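Workshop Notebook – Race Timing Equipment, Vamo 5K
December, entry 11
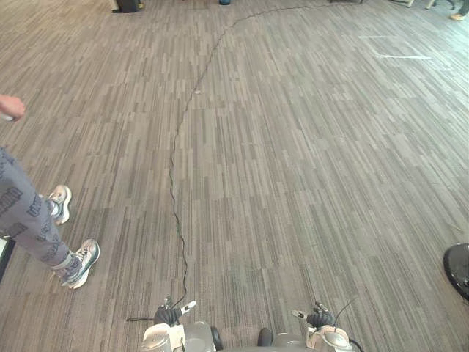
Category: Event Operations / Timing

Purpose of this entry: to record the bench checks made on the timing equipment ahead of the Vamo 5K, and to state what remains open before the equipment is released to the race office.

Start mat. The Trundholm start mat was unrolled to its full length at 9:30 a.m. and connected to the first reader. All segments reported. Test bibs were carried across at walking pace, then at a jog, and finally in a close group to imitate the first seconds after the horn. The walking and jogging passes were complete. In the group passes the reader missed 2 bibs, both worn under a jacket. The instructions sent with the race packets already ask runners to wear the bib on the front and uncovered. It is recommended that the announcer repeat this at the start line.

Finish mat. Same procedure, second reader. No missed reads. The connector at the left end is stiff and must be pushed until the collar turns fully. A half-turned collar gives a green light on the reader but no data in the software, and that cost most of an hour this morning. A strip of yellow tape has been put on the collar to show the closed position.

Clock synchronization. The two readers were set from the same laptop and left running through lunch. On return they still agreed to the displayed second. The large display clock from Walczak was started by hand and lagged slightly, as it did last season. It remains a courtesy clock for spectators and is not to be used for results under any circumstances, including disputes.

Results software. The Vimow export was run with last season's entry list. Age groups sorted correctly. Walkers who had registered for the stroller division were placed in the open division, apparently on account of a trailing space in the division name. Corrected in the template; the old template has been moved to the archive folder and should not be copied forward.

Batteries. Of the 11 packs on the shelf, 7 held charge overnight. The others are set aside with red tags – please do not return them to the charger until they have been tested under load. The packs that passed are sufficient for both readers and the display clock, with spares.

Open items
Cable ramps for the finish crossing: length to be confirmed against the course drawing.
Backup stopwatch sheets: reprint, with a wider column for bib numbers.
Stroller division: repeat the export with the current entry list once registration closes.
Stiff connector: order a replacement, keep the present one as a spare.

Equipment was powered down and put back in the cases at 4:15 p.m. The next entry will cover the outdoor test with the generator.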